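Ticket: Label proofs printing too dark, Marbridge bath salts range
Opened: May 7, 2018
Status: Solved (hooray!)

Morning all! The new Marbridge logo is looking lovely on screen, but the lavender background on the jar labels comes out of the Tomex printer a muddy plum. The client wants a soft, old-fashioned sort of purple, so we can't send these. I've run 10 sheets on the matt stock and every one is the same.

Update 1: Cleaned the heads and ran the test page. Crisp as anything, so it isn't the ink! Swapped to the gloss stock (the Akstead one we bought in February) and the colour was a touch better, still too heavy though.

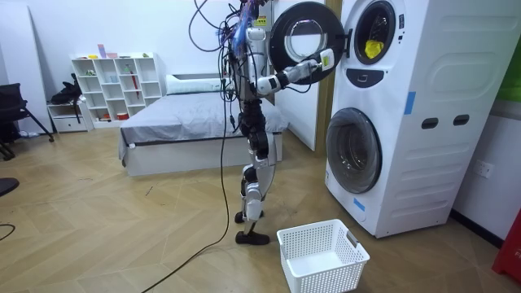 Upper door held open, stacked washer-dryer.

Update 2: Found something! The label file was saved in RGB and the swing tags in CMYK, and the tags print beautifully. Converted the labels, dropped the black in the lavender from 30 to 2 and ran it again. Gorgeous, so much closer to the screen.

Fix: use the CMYK version in the Kovalchuk folder, matt stock, colour correction OFF in the print box (it was switched on as well, which was darkening everything twice over). I've printed 50 and they match from first to last. The little fern border has come up a treat too!

Still to do: resave the gift box sleeve the same way before it goes to proof.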